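A Small Tea Bottler Changes Its Package, and Explains the Math

Plistmont Beverage has sold iced tea in glass since it opened. This spring the company moved its two best sellers, the plain black tea and the lemon, into a 12-ounce aluminum bottle with a screw cap. The glass bottles will stay on shelves through the summer and then go away.

The founder met us in the tasting room at the Surville plant, which is a counter, a sink and a refrigerator with the door propped open by a case of caps. The founder asked that we leave names out and write about the company, so that's how we have done it.

The first question was why now. Glass had been part of the pitch from the beginning, and it was printed on the old label.

"It was on the label because it was what we had," the founder said. "We bought a used filler and it ran glass. If it had run cans we would have been telling you how great cans were. People got attached to it, and I understand that. I got attached to it too. But I was paying to ship a lot of heavy packaging with a little bit of tea inside."

Freight was the largest part of the decision. A case of the old bottles weighed enough that the company could not fill a truck to the ceiling without going over the limit, so trucks left Surville with empty space above the pallets. Breakage came second. Stores took credit for every broken bottle, and often for the rest of the case if it got wet.

"You lose one bottle and you end up eating the whole case because the labels are ruined," the founder said. "That happened every week. It was just a line in the budget."

The new bottle has been in the works for longer than customers might guess. Plistmont looked at standard cans first and bought enough blanks to run a trial. The tea tasted fine, the founder said, but the store buyers were cool on it. Their complaint was that a can gets opened and has to be finished, and most of Plistmont's customers drink half at lunch and the rest on the drive home.

"We asked people at the farm stands and at a couple of road races," the founder said. "We didn't hire anyone for it. We stood there with a clipboard. They wanted a cap. They said it over and over. So we went back and looked at what it would cost to have a cap."

It cost more. The aluminum bottle is the most expensive container the company has ever bought, even after the freight savings. The shelf price went up a little on the black tea and stayed where it was on the lemon. The founder said the lemon is the one people compare with the big brands, and it was not worth finding out what would happen if it moved.

The bottles are filled under contract at a plant in Testhorpe that already had the right line. Surville still brews all the tea, which goes over in tanks. That was the hard part to get right, according to the founder. Tea changes as it sits, and the trip added hours that the recipe had never had to account for.

"The first run tasted flat," the founder said. "It wasn't bad. If you had never had ours you'd have said it was a perfectly good iced tea. But we all looked at each other. We changed the steep time and we changed when the lemon goes in, and then we threw out that run and did it again."

Asked how many cases were thrown out, the founder said 448, and said the number did not need to be looked up.

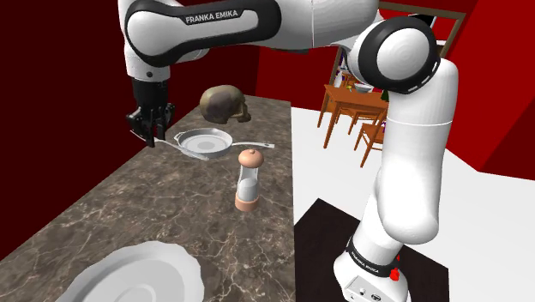
Plistmont has not automated much at Surville, and the founder does not expect to. The brewing floor runs with a small crew on two shifts, and the work is mostly lifting, weighing and cleaning. Packing is still done by hand, including the variety packs, which take the most time. We asked whether that might someday change for the variety packs. The founder said the question comes up from bankers more than from anyone who works in the building. "I'd want to know who fixes it when it stops during the July orders," the founder said. "Right now if something stops, I can fix it or I know who can. I'm not against it. I've got a boiler to replace first."

The boiler is the next large expense. It came with the building and has been patched several times. The founder would like it replaced before winter, when the plant slows down and the company does most of its maintenance. After that comes a second brewing tank, if sales in the new bottle hold up.

So far they have. Plistmont is in 300 stores, up from the number it had at the end of last year, though the founder would not give that earlier figure. Much of the growth came from convenience stores near highways. Those stores had turned the tea down in glass. Some had rules against glass near the register, and others did not want to clean it up.

The company also has a new distributor. Magyar, which handles juice and bottled water for independent grocers, picked up the line in March. It had passed on Plistmont before, and the founder said the package was the reason given both times.

"They told us straight out," the founder said. "They said, we like the tea, we don't want to carry it. I appreciated that. A lot of people just don't call you back."

The Magyar deal covers the black tea and the lemon. The other flavors, including the mint and the peach, stay in glass for the present and are sold at the plant and at farm stands. The founder said the mint will probably move into aluminum next year. The peach is less certain. It has loyal buyers, but there are not many of them, and the Testhorpe plant has a minimum run that would be more peach tea than the company has ever sold in a season.

We asked about the label. The old one was paper, with a drawing of a pitcher and a block of small type on the back about how the tea was brewed. The new one is printed directly on the metal. The pitcher is still there, only larger, and the block of type is down to a couple of sentences.

"I wrote the old one and I was proud of it," the founder said. "Then I asked people what it said and they had no idea. These were people who bought it every week. So we cut it."

The color changed too. The first samples came back a brown that looked right on a computer screen and looked like motor oil on a bottle. The company went lighter, then lighter again, and ended up with a tan that the printer already used for another customer. The lemon is the same tan with a yellow cap.

There have been complaints. Some customers have written in to say the tea tastes different out of metal. The founder answers those letters personally and does not argue. The bottles are lined, and the tea does not touch the aluminum, but the founder said that has never changed anyone's mind.

"I tell them to pour it in a glass," the founder said. "Most of them write back and say that helped. A few of them are done with us, and I'm sorry about that. I had one person send me back a cap."

Others have asked about recycling. Several of the towns where Plistmont sells the most tea had stopped taking glass at the curb, and the bottles were going in the trash. Those same towns take aluminum. The founder said this was a good reason to switch but that it would not be fair to call it the main one, and it is not mentioned in the advertising.

The advertising itself is modest. Plistmont bought space on 31 billboards along the highway routes where the new convenience stores are, with a picture of the bottle, the name and the word "cap." The founder was unsure about it at first – the original plan was radio – but the billboards were available at a good rate and the company took them through the end of August.

We asked whether there was anything about glass the founder would miss.

"The sound on the line," the founder said. "You could hear from the office if it was running right. Now I have to call Testhorpe and ask."

The remaining glass bottles of black tea and lemon are being sold at the Surville tasting room by the case, at a discount, while they last. The tasting room is open from 10 a.m. to 4 p.m. and closes for an hour at noon.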